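学科だより 課外プロジェクト紹介
Humside工科専門学校 広報室

双腕ロボットに家電を扱わせる
Flukidance班に聞く

本校の課外プロジェクト「Flukidance」は、人の暮らしの場にある機器をロボットアームで操作することを目的に、電子制御科と情報科の学生が合同で進めている活動である。今年度の課題は電子レンジの操作で、8月に行われる学生競技会「Filanier」の家事部門に出場を予定している。広報室では2021年7月15日(木曜日)、Kwok棟の実習室に同班を訪ね、指導教員と班長、制御担当および記録担当の学生に話を聞いた。

課題の選定は4月の班会議で行われた。候補には引き出しの開閉や衣類の折り畳みも挙がっていたという。電子レンジに決めた経緯について、指導教員は次のように説明する。

「競技会の家事部門では、扉のある家電を1台選び、決められた手順を最後まで通すことが求められます。冷蔵庫を選ぶ学校が例年多いのですが、冷蔵庫の扉は引けば開く。電子レンジはボタンを押し、扉を動かし、物を入れ、閉め、時間を設定し、開始を押すという具合に、性質の違う動作が続きます。授業で個別に習ったことを一つの流れにまとめる教材として、よい題材だと判断しました」

班長は当初、難しさの所在を見誤っていたと振り返る。

「物を中に入れるところが一番大変だろうと思っていました。皿の水平を保たなければなりませんから。ところが5月の連休明けに試してみると、皿の搬入より前、扉を開ける段階で止まることがほとんどでした。班の計画表では扉に1週間しか割り当てていなかったので、全部組み直しました」

計画の変更により、5月の後半は扉の操作だけに充てられた。搬入の担当だった学生も一時的に扉の作業に加わり、放課後の実習室の使用時間も延長の申請が出されている。
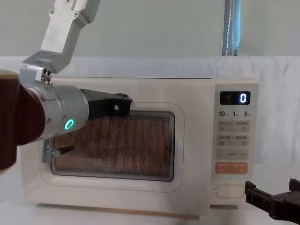 扉の操作では、2本の腕の分担をどう決めるかが最初の検討事項となった。片方の腕だけで押す動作と開く動作を続けて行う案もあったが、班では両腕を使う方式を採用している。制御担当の学生によれば、検討の際には左右それぞれの腕の接近経路を紙に描き、互いの動作範囲が重なる箇所を洗い出した。左の腕は斜め上から下りてきて手首を水平に倒し、黒いグリッパーが覗き窓の左上の角にかかりながら扉の左端まで届く。右の腕のグリッパーは右下、扉を開くボタンの近くに控える。本体の左右に腕が分かれるため経路を設計しやすい反面、左の腕が扉の前に張り出す時間が長くなる。その間に扉が動けば接触は避けられず、退避の順序を誤った版のプログラムでは、非常停止が相次いだという。

「左右の腕を別々の学生が担当していたことも原因でした」と制御担当は話す。「自分の腕の動きは頭に入っていても、相手の腕がいつ下がるかは口約束のままでした。今は動作の区切りごとに合図となる変数を一つ決めて、両方のプログラムがそれを確認してから次へ進むようにしています。共通の表を作り、変更した人は必ずその日のうちに書き込むことにしました」

動作の教示には、学生が操作装置を用いて腕を動かし、その軌跡を記録する方法が用いられている。扉の操作については、6月末までに100回分の記録を集めた。ただし、そのまま使えたのは70回分であった。残りは途中で手が止まったもの、同じ箇所を何度も押し直したもの、記録の開始が遅れたものなどで、記録担当の学生が一件ずつ見直して除外した。

「最初は、成功したものは全部使えばよいと考えていました」と記録担当は語る。「しかし、たまたまうまくいった動きも混ざっています。先生から、他の人に見せて手本になるかどうかで選ぶように言われて、基準を書き出しました。迷ったものは2人で見て、意見が割れたら外すことにしています。除外した記録も消さずに、理由を付けて別に保管しています」

選別の基準は、現在では班内の文書として共有されており、次年度の学生にも引き継がれる予定である。指導教員は、この文書を今年度前半の成果の一つに数えている。

「プログラムは毎年書き直されますし、機材も更新されます。記録をどのように取り、どのように捨てたかという判断の跡が残っていれば、後の学年が同じところから始めずに済みます。本校の課外プロジェクトは学年をまたいで続くものですから、そこを評価したいと考えています」

対象の機種は中国語表記の家電で、操作部の文字を読むところから作業が始まった。電子レンジの表示が読めなければ手順書も書けないため、班では情報科の留学生に協力を求め、ボタンごとの対応表を作成した。日本語の漢字と形が近いものは見当がついたものの、「微波」が電磁波による加熱を指すことは教わるまで分からなかったと班長は言う。対応表には読み方も添えられ、班員は動作の名前を中国語のまま呼ぶこともあるそうである。

操作部の中で指導教員が特に時間をかけたのは、開始の操作と扉を開く操作の違いであった。前者は表面に触れる位置が正しければよく、後者は押し込む量まで合わせる必要がある。

「学生は位置の誤差には敏感ですが、力の向きには無頓着なことがあります。ボタンの中心を捉えているのに開かない、と言って座標ばかり直している。そこで一度ロボットから離れて、自分の指で、斜めから押した場合と正面から押した場合を比べてもらいました。その後で腕の姿勢を見直すと、手首の角度が少しずれていることに自分たちで気づきました」
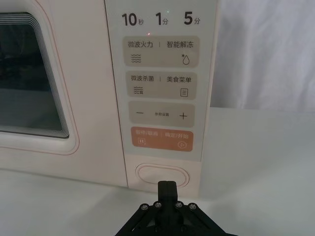
扉を開く楕円形のボタンに向けた、閉じた状態のグリッパー

指先の開閉についても議論があった。開いたままの指で押す方法では、左右どちらの指が先に触れるかによって力のかかり方が変わる。班では両方の指を閉じ、一つの細い先端として扱う方式に改めた。その結果、目標点の指定が一か所で済むようになり、プログラムの記述も簡潔になったという。

「閉じるだけのことですが、決めるまでに3日かかりました」と制御担当は話す。「押した後すぐ扉に手をかけたいので、開いたままのほうが速いという意見が強かったのです。結局、時間を測って比べました。閉じる動作にかかる時間より、押し損ねてやり直す時間のほうがずっと長いことが分かって、反対していた班員も納得しました」

競技会の規定では、1回の試技に与えられる時間は20分で、その間であればやり直しが認められる。ただし、人が対象物や腕に触れた時点でその試技は終了となる。班長は、時間そのものよりも、止まったときにどこから再開するかが勝敗を分けると見ている。

「昨年出場した先輩方の報告書に、途中で失敗した後、最初の姿勢に戻すだけで時間を使い切ったと書いてありました。今年は動作を区切って、それぞれの区切りから再開できるようにしています。扉が開いているか閉じているかで戻り方が変わるので、その判定を今作っているところです。カメラの画像で見分けるのですが、扉が半分だけ開いた状態の扱いがまだ決まっていません」

半開きの状態をどう扱うかについては、取材当日も班内で意見が交わされていた。一度閉めてからやり直すべきだとする案と、そのまま開ききる動作に移るべきだとする案があり、前者は確実だが時間を要し、後者は腕の接触の危険が残る。指導教員は結論を示さず、両案を試した記録を次回の班会議に提出するよう求めている。

安全面の指導についても聞いた。Flukidance班では、腕の電源が入っている間は必ず非常停止の担当者を置き、その担当者は他の作業を兼ねないことになっている。動作範囲には床の印が設けられ、腕の動作中にその内側へ入ることは認められていない。電子レンジの加熱については、指導教員の立ち会いがある場合に限り、水を入れた耐熱容器を用いて行う。

「1年生が入ったときには、まず非常停止の担当から経験してもらいます」と班長は述べる。「見ているだけの役だと思われがちですが、腕の次の動きが分かっていないと務まりません。手順書を読み、実際の動きと見比べることになるので、一番早く全体を覚えられる役だと思います。私も入部した年はそこから始めました」

学業との両立について尋ねると、記録担当からは、定期試験前の2週間は活動を休止していること、実験科目の報告書の締め切りが重なる週は班員同士で当番を交代していることなどが語られた。夏季休業中は実習室の開室時間に合わせて活動し、8月に入ってからは本番と同じ時間配分での通し練習を行う。

通し練習では、扉の開放から皿の搬入、扉の閉鎖、時間の設定、開始までを一続きに行う。取材の時点で扉の開放と閉鎖は単独での動作が確認されており、搬入との接続が残る課題となっている。皿を持った腕が本体に近づく際、もう一方の腕をどこへ退避させるかについては、制御担当が新しい経路を作成中である。

最後に、指導教員は競技会に向けた方針を次のように述べた。

「順位の目標は学生が決めることで、私からは設けていません。求めているのは、当日起きたことをすべて記録して持ち帰ることです。試技の後、その日のうちに班で報告書の下書きを作ることを出場の条件にしています。学生からは厳しいと言われますが、翌日になると記憶が整ってしまいますので」

Flukidance班の活動は、夏季休業中もKwok棟の実習室で見学することができる。見学を希望する在校生および保護者は、事前に広報室まで申し込まれたい。Filanierの結果は、秋の学科だよりに掲載する。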